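Cleaning and Reusing Plastic Badge Holders

Rigid holders go cloudy from fine scratches and from a film of skin oil. Only the film can be removed. Wash in lukewarm water with one drop of dish soap per bowl, rinse, and stand on edge to dry. Do not use acetone or nail polish remover on any clear plastic – it will craze the surface within seconds.

Pencil marks come off with a white vinyl eraser. Ballpoint and most felt-tip marks come off with rubbing alcohol on a cotton swab. Test on the back first, near a corner. Frosted plastic holds ink in its texture, so expect two or three passes, turning the swab each time.

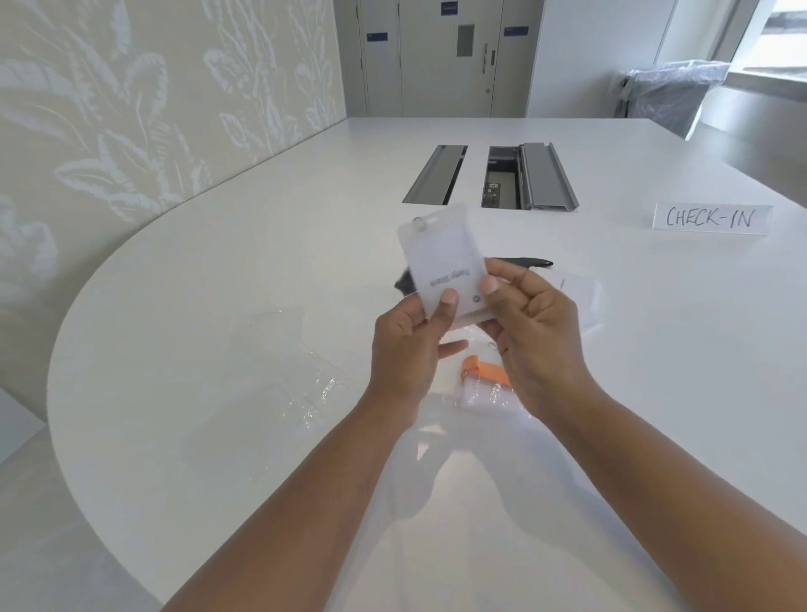

For residue left by stick-on labels, rub in a little cooking oil, wait ten minutes, and wipe with a dry cloth. Wash again afterward. A scraper is acceptable on glass but will gouge plastic.

Woven straps can go in the machine if the hardware comes off. If it does not, tie the straps inside a sock and wash cold. Bright colors should be done apart from white ones the first time. Hang by the middle, never by the clip. Metal clips that have stiffened need a touch of dry graphite at the pivot. Oil works for a week and then collects lint.

Store holders flat with a sheet of paper between each. A shoebox takes 50 of the thin type. Soft vinyl sleeves should be kept away from rigid ones, as the softener in the vinyl migrates and leaves both tacky. Hot attics make this worse. A box I left in one until January had fused into a block.

Light scratches can be reduced with 600 grit paper used wet, followed by plastic polish. This is worth doing on a clear window and pointless on a frosted one. 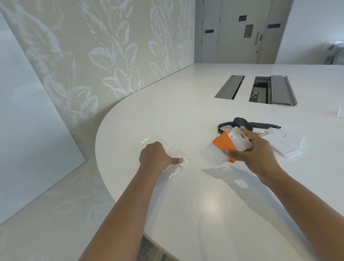 Borier: The graphite tip works, but pencil lead is fine if you shave it with a knife. Mine were done that way 4 years ago and still swing freely.

Mellix: Does the alcohol method hurt printed logos? I lost half of one.

Huang: It will take off most surface printing. Use the eraser near the logo and keep the swab away from it.

Mellix: Thanks. Will try on the next batch.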